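Tue 3 April — parts bay, Kneath

Second week with the Bidex unit on the trolleys. It did 168 picks on day shift, two of them dropped, both the long black trays. Cycle is 39 seconds when the tray lies square and a good bit longer when it doesn't. The grip settings from October still hold for the small parts, so I left them alone.

Caoimhe Scanlon asked what happens to the walking. Under the old sheet a fitter did about 40 trips a shift to the bins and back. Now they stay at the bench and call for parts, and the bay person has become the one who loads trolleys and sorts out faults.
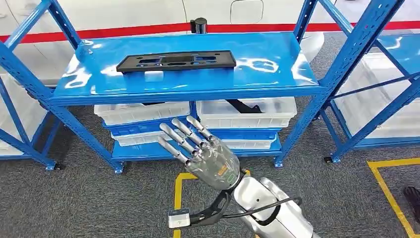

Job cards need rewriting before night shift starts on this. At present they say "collect from bay", and people still come over out of habit and stand about at the yellow line. I also want a rule for loading: trays flat on the top shelf, lengthwise, and nothing long left in the bins with one end sticking up like the black piece in the upper one on the right. Two fitters told me they miss the walk. Fair enough — standing at a bench all day is hard on the back, so I've asked for mats and a job swap at the meal break.

Plultix labels for the bins still not here. Chase Beltora about the spare castors.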